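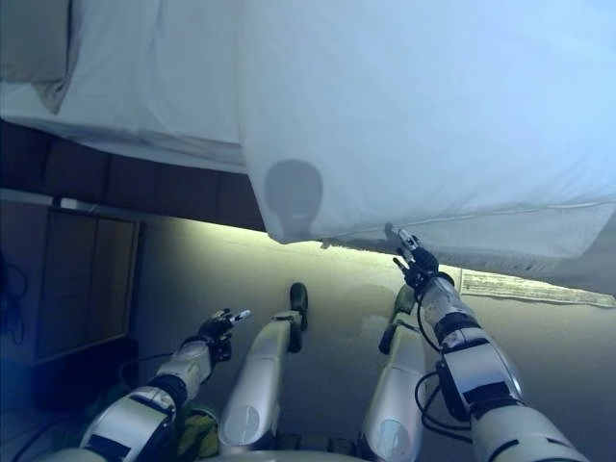

White sheet with a gray spot near the lower edge, dark brown wood paneling behind.

Sheets and Linens: Common Questions
By Bezawit Beyene
Tuesday, August 14, 2018

What sizes of sheet does Kulelholm rent?
Twin, full, queen and king, flat or fitted. Flat sheets come in white only. If you need a cover for furniture or a table, ask for a king flat.

My sheet has a gray spot on it. Do I have to pay for it?
Look at it from both sides first. A single layer of white cotton lets a lot show through, and a dark object or a shadow behind the cloth can look the same as a stain. Move the sheet and see if the spot moves with it. If it does, put the sheet in the bag with a note pinned near the mark. We try to wash it out before we charge anyone. Most marks come out.

Can I treat a stain myself?
Cold water and a little dish soap are fine. Please don't use bleach. It weakens the hem and leaves a yellow ring on the older Skatum sheets.

Why does a white sheet look blue in some rooms?
The detergent we use has a brightener in it, and daylight brings that out. Under a warm lamp the same sheet will look closer to cream. If you are matching two sheets, do it by a window.

How do I get the creases out?
Shake the sheet hard when it comes out of the dryer and fold it right away. For creases that have already set, hang the sheet over a rail or a door and mist it with water. Leave it overnight. An iron works too, on the cotton setting — start with the hem.

One side hangs lower than the other. Is the sheet cut wrong?
Usually not. Fold it in half lengthwise and check whether the corners meet. If they are off by more than 2 inches, bring it back and we will swap it. If they meet, the sheet needs straightening where it hangs.

What is the thread count?
The Karras sheets are 300. We don't have a figure for the Skatum ones, which were bought before we kept records.

Do I have to fold the sheets before I return them?
No. Put them in the bag dry. Damp sheets left in a closed bag will mildew in a couple of days, and mildew is the one thing we always charge for.

Where do I drop off after hours?
Use the bin by the side door at Basteo. It was moved there in June. Tie the bag and make sure your order number is on the tag.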